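Notebook, forum moderation work, 5/8/24

Carrying on from the April pages. The question is still whether the flagging tool Plutstead sold us picks up threats on the town forum any better than the old word list did. Trudy Stubbs wants something she can put in front of the council's oversight panel, and I would like her to have something that stands up. I don't think she has it yet.

What we were given: an export of 3456 posts from the Okafor boards, covering the weeks either side of the march. Names replaced with numbers. Henrique did the replacing and kept the key, so I can't see who wrote what, and I'd rather leave it like that.

What the supplier says: the tool "understands intent". I have asked twice what that means and got the brochure back both times. Hideaki Morikawa read the technical note that came with it and says the part on testing is a page and a half, most of it a chart with no scale on the left-hand side. I've read it too and he is being kind.

First run. Default settings, whole export, left going over lunch. It flagged 400 posts exactly. I don't like a round number. Either it is a coincidence or there's a ceiling somewhere in the settings and the tool simply stops when it gets there. Ran the same export in reverse order and got 400 again, but a different 400. So, a ceiling. The setting isn't in the manual. Wrote to Plutstead. Reply says it is "a sensible limit for most communities". Asked them to lift it. Waiting.

This matters for the figures already sent to the panel, which treat the 400 as though it were the number of threatening posts. It's the number of posts the tool was allowed to flag. Have told Trudy. She was not pleased, and asked whether the difference was important. Yes.

Second thing. Took the flagged posts from the first run and read a batch with Aroha Hoani, each of us marking separately without talking. Our rule: a threat is a statement that somebody will or should be physically harmed, with a target you could pick out. Rude doesn't count. "Vote them out" doesn't count. "Burn it down" we argued over for far too long and left as unsure.

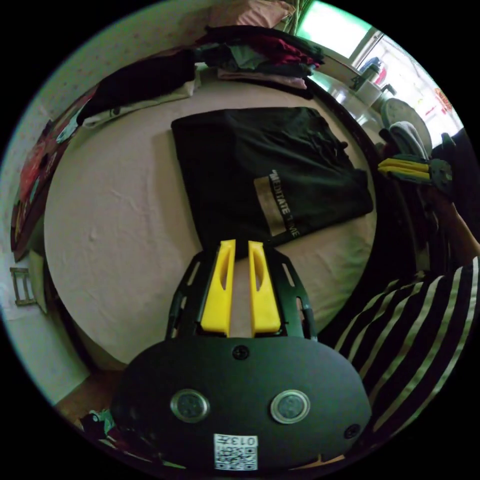

Where we both said threat, we were nearly always looking at the same handful of phrases, and every one of those phrases was on the old word list. So on this batch the new tool has found what the free one would have found, plus a good deal of shouting about parking. I'd want more posts read before saying that outside this room.

Aroha's point, worth writing down: the posts that worried her most weren't flagged at all. She went looking in the unflagged pile for replies to the thread about the march route and came back with 6 that name a street and a time and say to "bring what you need". No swearing, no violent words. They could be perfectly innocent. Somebody could mean sandwiches. But if the selling point is intent, that is where I'd expect the tool to earn its money, and it scored all of them close to nothing.

Henrique Simões disagrees, and I'll put his side down fairly. He thinks no tool would get those without knowing who was writing, and that it would be worse if one did, as we'd be flagging every bus meet-up in the county. I agree with the second half. I don't see how it helps the supplier.

Third thing, the police question. Saskia Kerslake came by to ask whether flagged posts could be passed on automatically. I said no and then had to explain for half an hour. Her office has had a letter from a councillor asking why the forum "did nothing" before the march. My reading of the export is that the moderators removed plenty, though the removal log has gaps, and for one stretch of 16 hours there are no entries. Could be that no one was on shift. Could be the log fell over. The letter assumes the first and the forum's reply assumes the second, and neither side has shown any working.

Asked Surkamach, who host the boards, for the server records for that stretch. They want a written request from the owner of the forum. The owner is Aro, and Aro says the records belong to Surkamach. Sent both of them the same email with the other copied in.

Not to be repeated as fact until checked: that threats rose after the march; that the new tool beats the old list; that the gap in the log was deliberate. I've heard all three said in the corridor as if we had found them.

To do:
Rerun with the ceiling off, if they ever lift it.
Run the word list over the same export and compare post by post.
Get a third reader for the unsure pile. Hideaki has offered, but he has seen the scores, so preferably someone else.
Random draw from the unflagged posts, a proper one, not us poking about in the threads we already suspect.
Ask Trudy to hold back the summary until the rerun is done. She has said she'll think about it.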